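I went to the opening at Clallis last month with every intention of behaving myself, and I lasted maybe half an hour before I was complaining to strangers by the coat rack. It was the wall text! Every painting had one, and every one was longer than the time I wanted to spend reading it (and I like reading).

I love a good abstract show. I drove two hours to Disatstead for one in December, in sleet, and stood in front of a big gray canvas until my feet hurt. It had no label at all, just a number. I still think about that gray.
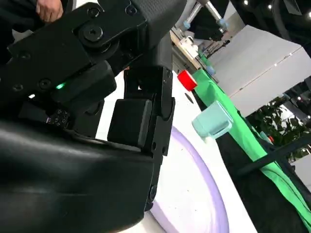 Marthinus Mokgethi wrote to me after I griped about this before, and his view is that labels are a kindness, that plenty of people walk into a gallery feeling stupid and a few plain sentences let them stay. Fair enough, and I've been that person. But the labels at Clallis weren't plain. One ran to 500 words and used "liminal" twice!

So give me 30 words by the door, and put the rest in a booklet I can take home and read with my shoes off. Hetus does it that way, and I always buy the booklet.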